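4.3 Installing the Tub Spout and Diverter

Read this section in full before starting work. It applies to all Jurkum wall-mounted bath sets with an oil-rubbed finish. Sets supplied before October use a different adapter and are covered in Section 4.4.

1. Close the main shut-off valve and open the lowest faucet in the house until the flow stops.
2. Remove the old spout. Clean the threads of the supply stub and wrap them with three turns of sealing tape.
3. Lay the new parts on a padded or clean surface. Check them against the packing list, part number 733.

CAUTION: Do not use a pipe wrench directly on any finished part. Marks left by tools are not covered by the Grandthorpe warranty. 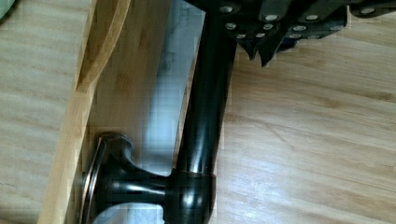

4. Thread the adapter onto the stub by hand, then tighten it one-quarter turn with a strap wrench.
5. Slide the wall flange over the adapter and press it flat against the tile.
6. Fit the spout and turn it until the outlet points straight down. If it stops short of this position, remove it and add one turn of tape – do not force it.
7. Open the main valve slowly and check each joint for leaks.

NOTE: Allow silicone sealant to cure for 48 hours before using the shower.

Care of the finish

Wipe with a soft, damp cloth. Cleaners that contain bleach, ammonia or acid will strip the coating. Some lightening at the handles is normal over time.

Replacement diverter kits are listed under number 299. Orders should be sent to Revathi Nadar, Parts Department, with the model number and the date of purchase.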